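Ison Community Kitchen and Workshop
Progress report to the Hourani Fund, second stage of the grant
18/02/2018

Dear all at the Fund,

I promised you a proper account of the open day once we had got our breath back, and I'm sorry it has taken a little longer than I said. You have had the short version by telephone, so please forgive me if I repeat myself in places. The formal return, with the receipts, goes to your office separately.

You will remember that the second stage of the grant was for one thing above all: to let people who live near us see household robotics work close to, ask whatever they liked about it, and try it with their own hands. We said in the application that we would hold one open day, with demonstrations running through it, and that we would do it in ordinary domestic rooms and keep away from lecture halls. I am glad to say we kept to that. The Mundon house was free to us for the whole of the week before, which gave the team time to settle in and gave me time to worry about the parking (it was fine in the end, though the lane does get muddy and next time I would put down matting by the gate).

How the day went

We had 563 visitors through the door between opening and closing. Our target was 500, so we were very pleased, and there was a stretch after lunch when the hall was so full that we had to ask people to wait in the porch. They were good-natured about it. The tea urn helped a great deal.

Visitors were taken round in parties of no more than 10, starting in the front room, where there was a short talk and a chance to ask questions sitting down, and then going on to the bedroom for folding, and finally to the kitchen for clearing up. We had planned the talk at a quarter of an hour and it nearly always ran over, mostly for the best of reasons. People wanted to know how long it takes a machine to learn a job, what it would cost to have one at home, and whether it could manage stairs. We were careful to say plainly that the work is at an early stage and that what they were about to see was mainly people doing chores with a hand-held gripper, so that a robot can later be taught from the recordings. I had wondered if this would be a let-down. For most of the parties it was quite the reverse, and the questions became a good deal sharper once they understood it.

The Odar grippers

We used the Odar hand-held pair for the whole day. They are the second version, lighter than the ones I showed you in November, and the difference matters when you are passing them from one visitor to the next for hours on end. Altogether 57 visitors had a turn with them. I should have liked it to be many more, but each turn needs somebody standing by to explain, and we had fewer trained helpers than the numbers called for. That is the thing I would most like to put right.

Younger visitors picked up the knack quickly, as you might guess. Some of the older ones were slower to start and then would not be parted from them! The commonest mistake was squeezing too hard, and the commonest question was how you tell when you have hold of something, to which the answer is that you look, and keep looking, and after a while you stop having to think about it.

Clearing the table

The kitchen was the favourite stop by a long way. The job there was to clear the round table after a snack, with packets, a carton, a paper cup and some greens left about on the flowered cloth, and everything to be picked up with the gripper. It sounds very simple, and I think that was its charm. Everybody has cleared a table, so everybody had a view on how it ought to be done, and the demonstrators had plenty of advice from the doorway.

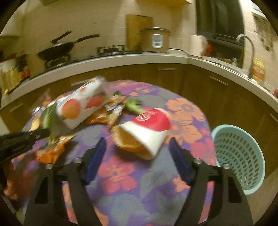 One visitor wrote on her comment card that she had come expecting something out of the films and had gone home thinking about how clever her own hands were, and she asked if we would run the day again for her sister's walking group. We had several cards along those lines, and I have put the whole bundle in with the return.

There were grumbles as well, and you should have those too. The kitchen gets warm with a full party in it, and people at the back could not see the table properly. A few felt the talk had too many long words. Two parties missed the folding altogether when we fell behind, and we have written to apologise.

Money and what comes next

We spent about £2,000 on the day itself, within the sum you set aside, the larger part going on insurance, printing and the hire of chairs. With what is left we should like, if you agree, to train more helpers and to put a screen in the hall so that those waiting can follow the kitchen work. I'd be grateful for a yes or no on the screen first, as the supplier is holding the price for us.

With warm thanks from all of us at Ison.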